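Equipment Planning and Purchasing Coordinator (robot work cells)
Reka Automation, Isthorpe site
Full time, on site

Reka was founded in 2013 and we have now 70 employees. Our Isthorpe group works on two-arm table cells for kitchen and cafeteria tasks, such as setting a tray with plate, cup, fork and spoon. We look for a person who will plan and buy the equipment for the next cells.

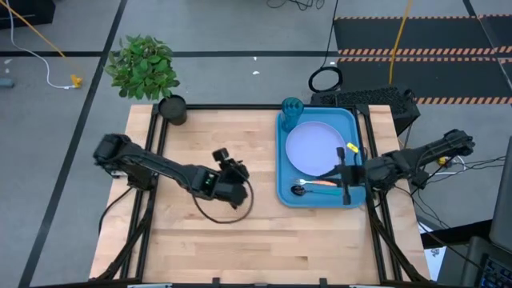
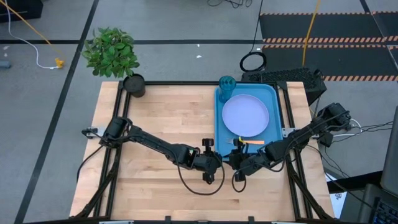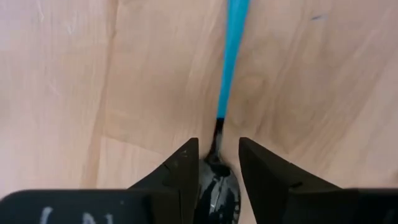 What you will do

- Keep the equipment list for each cell: arms, grippers, wrist cameras, frame profiles, clamps, cables, computers, and also the small things like trays and cutlery.
- Prepare the yearly equipment budget in March and update it every month with the engineers.
- Ask for quotes, compare them, and explain your choice in writing. Our list of parts has at present 1089 lines, and not all of them have a second supplier. We would like you to improve this.
- Plan spare parts. Gripper fingers and cables are the parts we order most often, and the delivery time for fingers can be long.
- Follow the orders until the goods are checked and on the shelf.
- Help to plan the floor space, power and network for the new cells before the equipment arrives.

Our main suppliers are Moussa (frames and tables) and Vumero (arms and grippers). You will be the first contact for both of them.

What we ask from you

- Experience in purchasing or planning of technical equipment. It can be from a laboratory, a factory or a school workshop.
- You can read a simple mechanical drawing and a data sheet.
- You are exact with spreadsheets and you like to keep them clean.
- Good written English. It does not need to be perfect, most of us have another first language too.

Programming is not required. It is useful if you have already used robots, but we will teach you what you need to know about the cells.

What we offer

- A permanent contract after the trial period.
- Flexible start in the morning, until 10 a.m.
- We pay 100 percent of the cost for one training course each year, which you choose together with your manager.
- A desk in the same building as the cells, so you can go and look at a part before you order it again.

How to apply

Please send your resume and a short letter to the Reka office in Isthorpe, with the words "Equipment Planning" in the subject. In the letter, please describe one purchase you have planned from the first request to the delivery, and tell us what you would do differently today. We answer every application. The first interview is by phone, and the second is on site, with a visit to the cells.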